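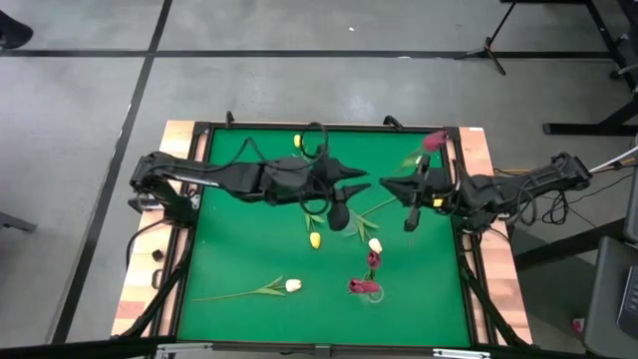 Trustee won't show me the letter of wishes – worth pushing?

parkwood_reader
My late uncle set up a discretionary trust and I am one of 5 beneficiaries. The trustee is a small firm in Cornport called Mateos. In October they made a large payment to one cousin and nothing to the rest of us. I wrote and asked for the trust deed, the accounts and the letter of wishes. They sent the deed and two years of accounts, and said the letter was confidential. Can they do that? The trust is under English law.

tallyman
Yes, usually. Trustees of a discretionary trust don't have to give reasons for how they use their discretion, and a letter of wishes is treated as part of that. They can choose to show it to you, and a court can order it, but you don't get it just by asking.

Erach
Agree with tallyman on the starting point. I would ask them in writing whether they considered disclosure or simply have a policy of saying no. Those are different things. If they never turned their minds to it, that is a fair complaint.

parkwood_reader
Their reply was one line: "The letter of wishes is a confidential document and will not be released." No mention of thinking about it.

hollins22
Then go to court. One line is not good enough when there is that much money involved. Trustees get away with this because people let them.

tallyman
Go to court over what, though? He hasn't said how much was paid, or that the payment was outside the deed. If the deed lets them pay one beneficiary and leave out the others, then on the face of it they have done what they are allowed to do. Costs are a real risk and he could end up paying theirs as well as his own.

hollins22
So they can do as they like and never explain. Great system.

tallyman
I didn't say that. They have to act in good faith and take the right things into account. I said he needs more than being annoyed.

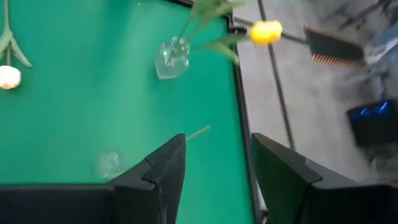
Leire Peñalver
Forum moderator, Trusts and Estates

Please keep it civil, both of you. I have moved this over from the Wills board as it will get better answers in this section.

On the question itself, there are two separate points and they are getting mixed up. One is whether you can see the letter. The other is whether the payment can be challenged. You might fail on the first and still have something on the second, for instance if the cousin is connected to one of the trustees.

parkwood_reader
Thanks. As far as I know there is no connection. The payment was roughly 40 per cent of the fund going by the last accounts. The deed says they can pay "all or any one or more" of us.

Erach
That wording is wide. Still, 40 per cent in one go is a lot and I'd want to know what it was for. Have you asked the cousin?

parkwood_reader
We don't really speak.

Valeriano Valcárcel
I was in much the same spot a few years ago. The trustees refused, then changed their minds after a solicitor's letter that cost me 3,000 with the advice that went with it. The letter of wishes was a page and a half and said my aunt wanted my brother's house paid off first. So I had spent the money to find out they had followed her wishes. I don't regret it, but I wouldn't tell anyone else it was a bargain.

hollins22
Three grand to read a page and a half. That proves my point about the system.

Valeriano Valcárcel
Maybe. Most of that was for the advice, and I did need it.

Erach
Before spending anything, write again. Ask whether they have considered using their discretion to disclose, ask if they would send a redacted copy, and ask for the accounts up to the date of the payment. Give them a clear date to answer by. Keep it short and don't accuse them of anything.

tallyman
I'd add a request for details of their fees. The accounts should show them, but small firms sometimes lump them in with other costs.

parkwood_reader
Will do. I'll draft it tonight and post their answer when I get one.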